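I'd been meaning to go to the August open day at Dombridge for ages, and this year I finally got myself on the early train with a flask and a cheese roll. It's an old wholesale market building on the edge of town, now split up into little workshops and packing rooms, and once a year they open nearly all the doors and let people like me wander about asking daft questions.

You collect a paper map at the gate. Mine had the toilets marked in the wrong place, which I found out the long way round, but I did get to see the loading yard and a very fat ginger cat asleep on a pallet of flattened boxes. Entry was 2 pounds and came with a cup of tea. Very fair, I thought, although the tea was on the weak side.

I started with Rätsep, the box people, because there was no queue yet. They make trays and cartons for market stalls, and they let you fold one yourself. I was hopeless at it! There's a tab that has to go in before you press the corners down, and I pressed the corners down first both times and had to be rescued. The girl helping me told me they'd packed 2,016 trays for one order the week before. I asked if her thumbs hurt and she showed me the plasters. My wonky tray came home with me and is now holding seed packets.

Next along was Pultov, who do baskets and shopping bags, and I stayed there much longer than I meant to. I love a good basket. They had a whole wall of them in every shape, and a lovely woman called Inger Bach was running a sort of drop-in talk on how to pack your shopping so it gets home in one piece. I thought I knew how to put things in a bag. I've been doing it for long enough. But I came away with half a page of notes, so there you are.

Her big thing is the see-through bag. She reckons people pack better when they can see what's underneath, and that most squashed fruit is down to somebody dropping a tin on top of something they'd forgotten was there. Heavy at the bottom, she said, and then stop and look before you add the next thing. She also likes to stand the bag up and open the neck right out before anything goes in, and she had us all doing it with crinkly bags until the room sounded like a cinema.

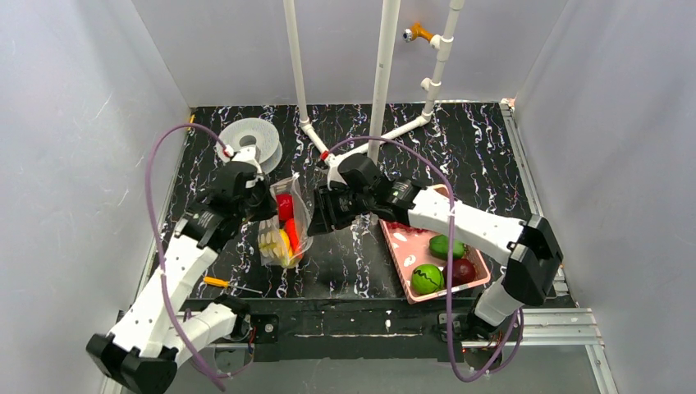
A man behind me wanted to know whether it was better to put the bag in the basket first and fill it there, or fill it on the table and lift it in. Quite a debate followed! Inger is firmly for filling on the table. You get more elbow room, she says, and you can turn the bag as you go. The man said his bags always fell over, and she told him he was starting with the wrong thing, and then a lady with a pushchair said hers fell over whatever she did. I'm with the lady.

The other tip I wrote down was about baskets with rounded corners. I'd always thought they were just to look nice, but Inger says a bag slides in more easily and doesn't snag. She's right, too, as I've torn no end of bags on the old wire one I keep in the car. I asked what they charged for the plain ones and she pointed me to the seconds table, where I found a green one with a slightly bent handle. It was a bargain and I carried it about for the rest of the day feeling very pleased with myself, though it did get in everybody's way on the stairs.

Lunch was in the old auction hall. Soup, bread, and a choice of two cakes, and I had the ginger. There's a board up by the door with the history of the place on it, and apparently the market once had 100 stalls under the one roof. You can still see some of the old numbers painted on the pillars. I ate my soup under number 41, next to a couple who'd come over from Irncombe and were cross about the parking. I told them to try the train next time, but I don't think they were listening.

After that I had a quick look at the weighing room, where you could guess the weight of a sack of potatoes, and I was miles out. There was also a jar of dried beans to guess, in aid of the roof fund. I put down 1,666 for no reason except that it looked like a good number. I haven't heard anything, so I assume I didn't win the hamper.

If you're thinking of going, get there early and do the upstairs rooms first, as the staircase is narrow and jams up after eleven. Wear flat shoes. Bring change for the cake table, and leave room in your bag to get things home (I ended up with my coat in the basket and the plums on my lap). And do stop and see Inger. I tried her method on the big shop two days later, tins first, then the jars, soft things last, and the bag still fell over in the boot, but the tomatoes were fine.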